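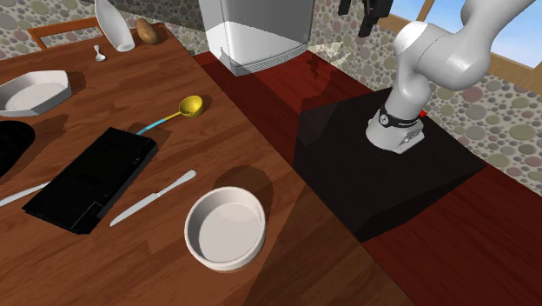

Wednesday, October 9, 2019

Fourth night with the Jenau power bank. The capacity test is finished at last, so I am writing it down while the readings are still in order.

Method as before: full charge overnight, then a constant load through the USB meter until the output cuts off. The cell is rated at 3,000 mAh. That rating is at cell voltage, and the output is at 5 V, so the meter will always show less. Siwan Skyrme rang to say hers gave her "only two thirds" and was going to send it back. I told her to multiply the two figures out to watt-hours before she packs the box. She had not. Two thirds is near enough what you would expect after conversion losses.

The cut-off was clean on all three runs. On the last one the output dropped once near the end and came back by itself. I had the short cable in, the one that came with the Etim torch, and I no longer trust it. Tomorrow I repeat that run with the longer cable and change nothing else.

Low current is the weak point. With the Irkitz earbuds in their case the bank switches itself off after 30 seconds, as it decides nothing is connected. Pressing the button twice is supposed to hold it on. It does hold, but only if the second press is quick, and the leaflet leaves that out. Petro Hutsuliak has the older version and says his stays on with no pressing at all, so the firmware must have changed between the two.

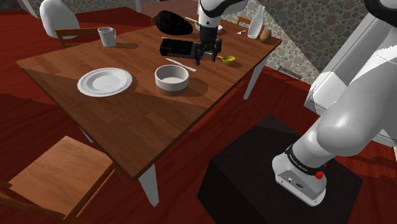 The same fault would rule it out for a fitness band, and probably for the small bike light as well. I have not tried the light yet.

Charging the bank from the Fastano plug is slow. The plug can supply more than the bank will take, and the meter never went above 600 mA for the final part of the charge. I had put this down to the plug until Garba Babalola lent me his and the reading was the same. Returned his plug at lunch.

Case temperature: warm by hand at the end of a run, nothing worse. I should have used the probe but its battery was flat, and it takes the odd size that the corner shop never has. Put on the list, with labels for the cables.

Moushumi Kodikara wants one for the train and asked for a yes or no. For a phone, yes. For earbuds, no, unless she does not mind the button. Sent her that and the watt-hour figure, which she did not ask for.

Bank is back on charge. Meter left in line to log the full cycle. Check at seven.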